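Talking European mounts with Effie Rennie

Got Effie on the phone Monday night, she was in the garage with the speaker on so some of this is from notes and some from memory. She does skulls out of a two-bay shop in Eltgate. European mounts mostly, deer, a few hogs, one bear a year if she's lucky. No shoulder mounts. "Don't ask me for a shoulder mount," she said. "I send those people down the road."

First thing I wanted to know was boil or beetles. She simmers. Always has.

"People hear boil and they boil it," she said. "Hard rolling boil, lid on, go watch the game. Then they bring me a skull with the nose bones in a sandwich bag and want to know can I glue it. Sometimes I can."

Her way is low heat, water barely moving, a squirt of dish soap, pull it and scrape, change the water, put it back. Keeps the water line under the antler bases. If it creeps up she wraps the bases in plastic and tape. Asked how long it takes and she wouldn't give me a number. Depends on the deer, depends how much you cut off before it went in the pot. Skin it, take the eyes and the tongue and the lower jaw, get as much off the cheeks as you can stand to. Brain comes out with a bent wire and a garden hose. Wear glasses for that part.

"Wear glasses," she said again. "And close your mouth."

She tried beetles one winter. Built a colony in an old chest freezer and it did good work, beautiful work really, every little bone in the nose still there. Then a heater quit in December and that was the end of the colony. She hasn't started over. There's a fellow named Byung-chul Wang out past the Nornero road who still runs them and she sends him the small stuff, fox and coon, because a pot is too rough on a skull that size.

Whitening was the part I got wrong on my own buck so I pushed her on it. I used bleach. Long silence on the phone.

"Never bleach," she said. "It eats the bone. Looks great on the wall for a while and then you rub your thumb on it and it's chalk."

She uses peroxide, the 40 volume cream from a beauty supply, brushed on thick and wrapped in plastic over night. Keeps it off the antlers. Rinse, dry, look at it, do it again if there's still yellow. If there's still yellow after that it's grease and you didn't degrease long enough, and more peroxide won't fix that. Back in warm soapy water, and she means days. Hogs are the worst. She had one sit in a bucket so long she forgot whose it was.

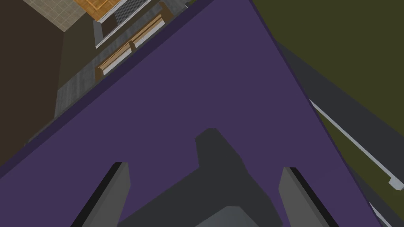
Fixing old ones

Lot of what comes in now isn't fresh deer at all. It's somebody's dad's rack off a barn wall, cut skull plate, felt rotted off, one tine chewed by squirrels. She likes those jobs. Charges 100 for most of them and says she should charge more.

For a chewed tine she drills a small hole, sets a pin and builds it back up with two-part epoxy putty. Shapes it wet, sands it dry. Color is the hard bit. She goes thin with brown acrylics, a few coats, wipes half of each one back off with a rag. I told her mine came out looking like a chocolate bar and she laughed pretty hard.

"You put it all on at once. Everybody does the first time. Go thin, let it dry, look at it outside. Garage light lies to you."

Oldest she's worked on was an 8 point from her grandfather's place at Hamimar, hung over a woodstove his whole life and about black with smoke. She left most of the smoke on. Newest when we talked was an 11 point that came in frozen solid in a feed sack with no name on it.

Does she hunt herself? Some. Not as much since her knee. Shot her best buck in 2000 and it's still in a box, never been mounted. I asked why and she said she's got a customer line to get thru first.

Plaques she buys plain and stains herself. For a hanger she likes the metal kind that tips the skull down a bit so you can see the face from the couch. Screw goes in a stud, no drywall anchors.

She's taking skulls again once turkey season is over. Bring it skinned if you can, frozen if you can't, and put your name on the bag.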